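## Alo and the wrist camera: good idea, thin evidence

The Ultham kitchen group sent out a write-up of Alo in March, and enough readers have asked me about it that I went back and read the long version, appendix included. My short opinion is that the idea is sound, the result is probably real, and the claim made for it is a good deal bigger than the result.

First, what Alo does. A robot arm learning a kitchen task from recorded demonstrations usually gets two kinds of view: one from a camera fixed near the counter, and one from a small camera at the wrist. Most groups feed both into the same network and let training sort it out. Graciela Cabral and Luzius Grabner, who lead the work, add a gate in between. At each step the gate gives a weight to each kind of view, so that when the wrist camera has nothing useful to offer, the policy leans on the room view, and when the gripper is close to something it needs to grasp, the balance swings back.

People have been gating and masking inputs for years, and the paper says so on its second page, which I appreciated. What Cabral and Grabner claim as new is how the gate gets trained. Instead of learning it only from the final action error, they hide one view at a time during training and ask how much worse the predicted motion gets. If hiding the wrist view changes nothing, the gate is pushed to ignore it there. It's cheap to do and needs no hand labeling. I like it.

The tests were run on a kitchen counter with ordinary dishes, a glass food container and its clear lid. Clear plastic is a nasty thing to put in front of a camera, and I give them credit for choosing it.
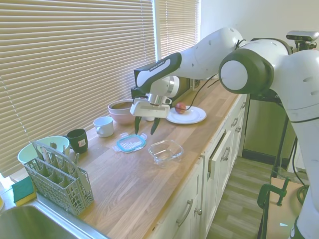 The teal-rimmed lid is under the gripper, with the open glass container to its right.
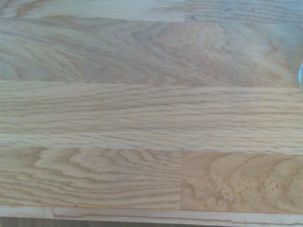

A wrist view with almost nothing in it except wood grain, and one shiny sliver at the right border.

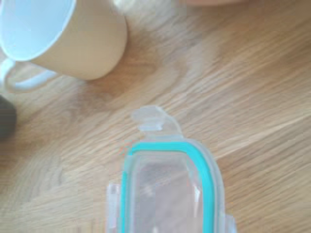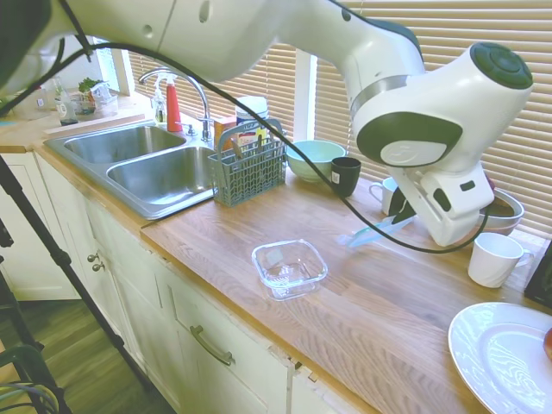
Does a high gate weight on the wrist camera mean the robot understands the scene better from there?

All it tells you is that hiding that view would have changed the predicted motion more. The motion could still be wrong. A policy can depend heavily on a view and misread it, and the gate weight will look just as confident as it does on a good run.

I put that first because the write-up slides past it. The authors plot the gate weight over time, show it rising as the gripper nears the lid, and describe this as the robot "attending to the right view." The plot is handsome. But it's a plot of dependence, and the only way to connect dependence to skill is to show runs that went badly next to runs that went well. There are no failed runs in the main text. There is one in the appendix, and its curve looks very much like the others.

Now the numbers. Training used 200 demonstrations spread over four tasks, and the comparison rests on 44 test runs. That covers all four tasks and both versions of the policy, with the gate and without it. You can do the division yourself. For any one task there are so few runs per version that a single slipped lid moves the success rate by a lot. The headline improvement is averaged over everything, and the averaging hides the fact that on the easiest task the two versions came out the same.

Iara Riquelme, who ran most of the tests, was generous with her time when I wrote to her. She told me that resetting the counter was the slow part, and that the team decided to spend its hours on varied layouts over repeats of the same one. I understand the choice. I'd probably make it too, for a first look. It does mean, though, that the gate and no-gate versions weren't always tested on matching layouts, and the write-up should have said so before the results table and not in a footnote after it.

She also confirmed something I had suspected from reading the setup section. The fixed view wasn't kept in exactly one place for the whole study. The authors treat this as a strength, since the policy had to cope with the change. Maybe. It could also be doing some of the work that gets credited to the gate: a policy trained on a room view that shifts has good reason to distrust that view, gate or no gate. The experiment that would settle this is easy to name. Hold the fixed camera still, retrain both versions, and see whether the gap survives. It isn't in the paper.

My other complaint is about the baseline. The no-gate version simply receives everything, all the time. A fairer opponent would be a plain rule with no learning in it: use the room view while the gripper is far from the counter, use the wrist view once it's near. The arm knows its own height at every moment, so the rule costs nothing. If Alo beats that rule by a clear margin, I'll say so in these pages with pleasure. If the two tie, then what we have is a rather complicated way of measuring height.

Benjamín Ibarra thinks I'm being unfair on this point. His argument is that the height rule breaks as soon as the arm works close to the counter with nothing in front of it, for instance when it travels low between two dishes, and that a learned gate ought to catch those stretches. I agree that it ought to. A wrist camera can be right down by the surface and still have little but board in view. So show me the gate weights for those stretches! They must be sitting in the logs, and a page of them would do more for the paper than the whole discussion section.

There are things here I'd keep whatever happens to the headline. Hiding a view and measuring the damage is a useful check even if you throw away the gate afterward. Javiera Leiva tried it on an older policy of her own, on a different arm, and found that one of her cameras could be hidden for most of a task with no visible effect on the predicted motion. She has since stopped recording from it. It's a modest use, but it saved her disk space and a cable, and I would bet that more groups get value out of the check than ever train a gate.

The method is also well described. Settings are listed, the order of the training steps is clear, and the code is said to be on the way. I have read plenty of longer papers this year that I couldn't have rebuilt from the text, and I think I could rebuild this one.

What I can't do is repeat the sentence in the abstract about "reliable handling of transparent objects in everyday kitchens." One kitchen was tested. One lid was tested, with the container it fits. The mugs, bowls and plates on the counter were mostly there to be worked around, and window light was left to do whatever it did, with no record of which runs were bright and which were dull. For clear plastic and glass, that's a serious thing to leave out.

Grabner says a second round is planned, with the camera held still and the height rule added as a baseline. He wouldn't promise me the failed runs. I've asked again.

If you have tried the view-hiding check on your own arm, write in and tell me what you found, dull results included. Please say how many runs you did.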